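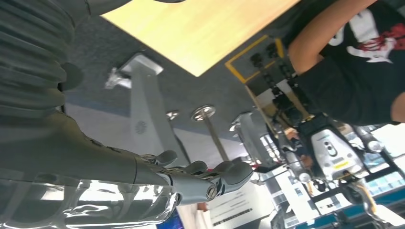
Giuliana Pacheco wants to know when one of these will do her ironing, and she has asked me so many times since May that I promised to put the answer in writing. So this is our news for the month, Giuliana, and the answer is: not yet, and I wouldn't sell the ironing board.

I run the trials at Nustari, and today we're publishing the results of our first full round of chore tests. We called it the Gosby round, after the street our old workshop was on, and the idea was very simple. We wrote down 108 everyday jobs from homes and shops, the dull stuff, and had our robots try every one of them with no help from a person once the job had started. A job had to go right seven times running before we'd call it done. Six good goes and a dropped mug meant starting again (and yes, there was swearing).

Of the 108, the robots managed 60. I was pleased with that! A year ago I'd have been happy with half as many. Wiping a table came through well, and so did putting tins on a shelf, sorting cutlery into a tray and carrying a basket from one room to the next. Shop jobs did better than house jobs on the whole, and I think that's down to boxes. A box is a lovely thing for a robot to pick up. A fitted sheet is a nightmare.

Then there are the 13 jobs where we never got a single clean go. Ironing a shirt is one of them, sorry again. Peeling a sticker off an apple is another, and so is getting a bin bag to open at the right end, which I can't always do myself. Fingers are the hard part. You and I feel a thing start to slip and squeeze a bit harder without thinking, and getting a jointed metal hand to do the same with something thin or floppy is slow going.

The rest sit somewhere in the middle. They worked some of the time, or worked on a Saturday afternoon when the room was quiet and then fell to bits on Monday with people walking through. I've put all of those in the report too, with the failed goes next to the good ones, so you can see how far off they were.

What happens next? We're taking the shop-floor half of the list to Asside, who have offered us a stockroom and a patient night team. The robots will be filling shelves and bringing back empty trays between closing time and six in the morning. Ticona are working with us on a softer fingertip, and once we have a set that lasts I'll be running the laundry jobs again from the top, socks first.

We aren't selling a home robot this year and there's no waiting list to join. If you run a shop or a care home, though, and there's a chore you'd love to see the back of, do write and tell me. I'm putting together the next list now and I'd much prefer it came from people who have to do these jobs every day.

The full report, with all 108 jobs and their scores, is free on the Nustari website. Press enquiries come straight to me through the contact page, and visits to the workshop can be booked the same way.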